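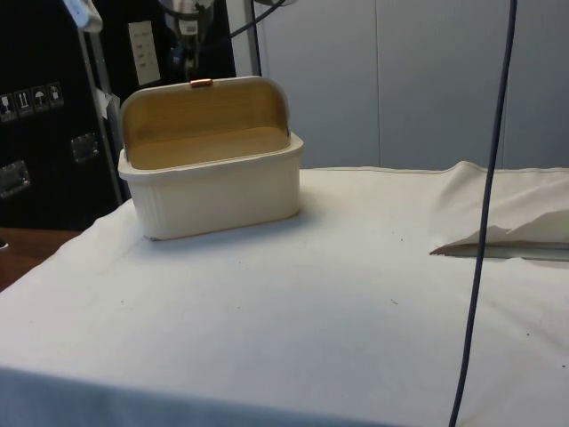
Slide 1. Title
Moisture movement in stored bread. Tuesday session, 16 slides. Questions held to the end, except on units.

Slide 2. Scope
Plain white and wholemeal loaves, unsliced, no preservatives. Sourdough left out. Adelmo Costa covers it after the break, so refer people to him.

Slide 3. Two processes, often confused
Drying is loss of water from the loaf. Staling is mostly starch recrystallising, and it goes on in a sealed bag with no weight loss at all. Say this twice. Last time in Randport half the room still had them as one thing at the end.

Slide 4. Crust and crumb
Crumb starts wet, crust starts dry. Water moves outward until the two even up. In a closed space the crust goes leathery. In open air it stays crisp for longer but the crumb dries behind it. Point to the crossover on the graph, then move on.

Slide 5. Storage types
Paper bag, plastic bag, cloth, lidded bin. For bins the variables are free air volume, the fit of the lid, and how often it is opened. Colour of the bin has no bearing on any of this.

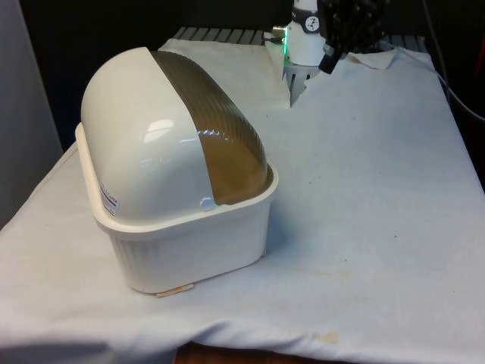 Slide 5, right: domed lid on a ribbed base tray.

Slide 6. Temperature
Staling is fastest just above freezing. The fridge is the worst place for a loaf and the freezer is the best. Expect an objection about mould. Answer: the fridge does slow mould, at the cost of texture. Both statements are true.

Slide 7. Plistonstead data
1,682 loaves weighed at the Plistonstead bakery, starting in September. Scale drift was corrected using the Akpan method (handout, back page). Weights are in grams. The vertical axis does not start at zero, so mention it before someone else does.

Slide 8. Mould counts
Bamby store only. Crumbs left in the bin matter more than the age of the bin. Wipe out, dry fully, then reload. Skip the agar plates if running late.

Slide 9. Reheating
Reverses some of the staling for a few hours. Crumb centre has to get past 60 degrees. Does not replace lost water. [CHECK the oven trace, labels were swapped in the old version]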